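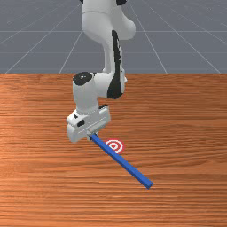

Simulated arm holding the stick by one end, with the target beside it.

Can a machine do chores yet? Sweeping crumbs, nudging a box along a bench and fishing a sock out from behind the dryer all depend on moving one thing with another. Before trying a broom, test the arm with a plain stick in simulation.

1. Set up the table. Use one stick, one flat target and nothing else. Save the start pose and the random seed (we use 771).

2. Set the grip. Close the fingers on one end of the stick. Leave the rest free, as on a broom handle.

3. Define the tool point. Move the control point from the fingertips to the far end of the stick. Most failed runs at Zorkura came from skipping this step — the arm steered its hand to the goal and ignored the stick.

4. Limit the wrist. A small turn at the hand becomes a wide swing at the tip. Start at low speed and raise it only after 9 clean runs in a row.

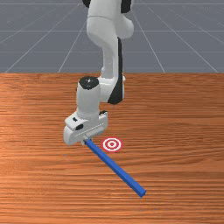 Stick angled across the table, target to the right of the gripped end.

5. Score the run. Log the distance from tip to target center, plus any slip in the grip. Repeat from 23 start poses.

6. Change one thing. Vary stick length or friction, never both in the same batch.

A good score here does not mean the arm can sweep a kitchen. Real bristles bend, floors are uneven and handles twist in the grip. Treat chores as unsolved until the same settings hold on hardware.

Steps 3 and 4 revised by Zofia Sikora, 6/15/18.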